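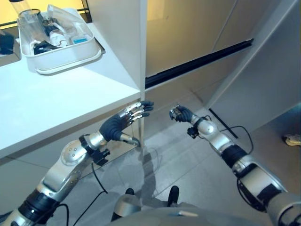
Chilling Drinks in the Freezer and Keeping the Drawer in Order

Kitchen tips, 19 November 2019

A bottom freezer with a pull-out drawer is handy for frozen food and even handier when people are coming over and the drinks are still at room temperature. It is also easy to misuse. A bottle gets put in, supper gets started, and the next morning there is a split bottle and brown ice over everything. The tips below cover getting drinks cold, getting them back out, and looking after the drawer itself.

Before you put a bottle in

Check the fill level. Water expands when it freezes and soda is mostly water. A bottle that has had one glass poured out of it has a little more room than a new one, but that is no reason to forget it.

Wipe the bottle down first. A wet bottle will freeze to whatever it touches, usually a bag of peas or the floor of the drawer. A dry dish towel is enough.

Tighten the cap. A loose cap lets the gas out and the drink will be flat by the time it is cold. If the bottle is going to lie on its side, tighten it and then tip the bottle over the sink for a second to see that nothing drips.

Never put glass bottles of beer or soda in the freezer. Cans are not much better. Plastic gives you a little more warning, since it swells and goes hard before it splits.

How long to leave it

Set a timer for 20 minutes when the bottle goes in, then check. A small bottle may be cold enough at that point. A large one will need more time, so set the timer again for the same amount and keep checking. Use a timer that makes noise and carry it with you if you leave the kitchen.

Wrapping the bottle in a damp paper towel helps it chill faster. It also makes the towel freeze to the label, and you will need to hold it under the tap for a moment to peel it off. Keep wrapped bottles away from cardboard boxes, which pick up the moisture and go soft.

If you have more time, use the refrigerator shelf. Four hours is enough for most bottles. Freezer chilling is for when you forgot.

A bucket of ice and water is faster than the freezer. Use half ice and half cold water, add a handful of salt, and push the bottle down so the water comes up to its neck. Ice alone does not work as well because it only touches the bottle in spots.

Taking it out

Pull the drawer all the way open before you reach in. Most knocked-over bottles and scraped knuckles come from trying to work through a narrow gap.

Use two hands on a cold bottle. Frost makes plastic slick, and a full soda bottle dropped on a hard floor can burst or shoot off across the room. Put one hand under the base and the other around the middle, lift it straight up until it clears the front edge, and set it on the counter before you close the drawer.
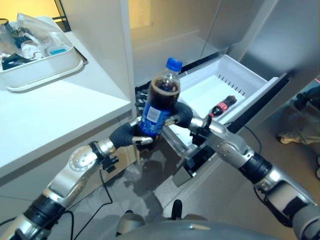
Let it stand for a few minutes before you open it. Turn the cap a little, wait for the hiss to stop, and then turn it the rest of the way. If you see slush inside, leave the cap alone until it has melted. Slushy soda foams over badly.

If the bottle is frozen solid, stand it in a bowl in the refrigerator overnight. Do not run hot water over it. The soda will be safe to drink if the bottle has not split, but it may be flat, and the first glass may taste stronger than the last.

Loading the drawer

Keep one corner free for things that come and go. If that corner is always open you will not have to move a stack of frozen dinners every time you want something cold.

Stand flat bags on edge like files, with the name and date along the top. Soups and sauces should be frozen lying flat on a tray first and stood up once they are hard. We use Datton bags in the one-quart size, filled with 750 ml of soup, and that leaves enough room at the top to close them.

Heavy things go at the bottom and toward the back. A drawer with all its weight in front drags on the runners.

Do not stack anything above the rim. The drawer may still close, but something will be pressing on the gasket and cold air will leak out all day.

If there are slots or vents in the drawer or behind it, leave a finger's width of space in front of them so that air can move.

Cleaning the gasket and rim

Sticky spills on a gasket will glue the door to the cabinet, and pulling it loose can tear the rubber. Wipe the gasket with warm water and a drop of dish soap, get into the folds with an old toothbrush, and dry it well.

To test the seal, close the drawer on a strip of paper and pull. It should drag. Try it in several places along the edge.

For soda that has frozen in the bottom of the drawer, lay a cloth wrung out in warm water over it for a few minutes and lift it off with a plastic scraper. A knife will gouge the liner. Finish with a tablespoon of baking soda in a quart of warm water, and dry everything before the food goes back in.

We do the full clean-out every March, when the freezer is at its emptiest. Food waits in a cooler with the lid shut.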